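2024年12月

うちの作業場のグリッパーのパッド、ついに総取り替えすることになりました!

Juncombeの小さな作業場で、手持ち式のグリッパーを二台一組にして使い始めたのが5月。箱を挟む、持ち上げる、向きを変えて置く、をひたすら繰り返してきて、記録ノートの通し番号はもう3,000を超えています。で、そのあいだ指の内側のフォームをちゃんと面倒みてきたかというと……まあ、ときどき眺めていたくらいです。すみません。
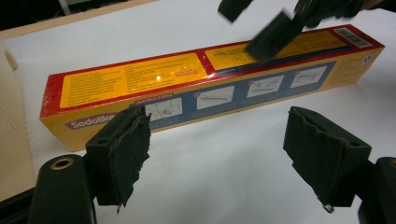
**文・Lavley通信 設備まわり担当**|Juncombe作業場より

手前の指のフォームがもうボロボロで、縁は裂けてめくれているし、下のほうは細切れになって垂れています。指の本体は黒いブロックなので、遠目だと傷みがわかりにくいんですよね。細長い箱に指を寄せたところを近くで見て、うわ、と声が出ました。

交換の手順はNideckの整備メモどおり。古いフォームをはがして、残った糊をヘラで落として、アルコールで拭いて、乾いてから新しいのを貼る。文字にすると簡単そうですが、この糊がしつこい! 前にここを急いで済ませたら、貼ったパッドが隅から浮いてきて、結局やり直しになりました。今回は貼ったあと12時間、指を閉じずに置いておくつもりです。

もうひとつ気をつけたいのが切り方です。はさみだと断面が斜めになりがちなので、定規を当てて新しい刃で一気に引きます。左右の厚みもそろえておかないと、閉じたときに箱が片側へ逃げるんです。細長い紙箱はとくに逃げやすくて、端を軽く押さえただけでくるっと回ることもあります(これ、地味に困ります)。

ついでに指の取り付けねじの増し締めと、開閉の引っかかりの確認もやります。二台は必ず同じ日に作業して、片方だけ新品という状態は避ける方針。以前それをやって、握り具合の差に手が慣れるまでずいぶんかかりました。

材料はOrtuñoのフォームシートを194枚まとめて注文済みです。多すぎると言われましたが、小物用の治具にも貼るのでたぶん使い切ります。たぶん。

点検の間隔も決め直しました。これからは箱の出し入れ234回ごとに手を止めて、パッドの縁と角を指でなぞります。毛羽立ちだけなら続行、めくれがあればその場で交換。ノートの表紙の裏に大きく書いておいたので、使う人は始める前に見てくださいね。はがした古いパッドは捨てずに、棚の下の缶へお願いします。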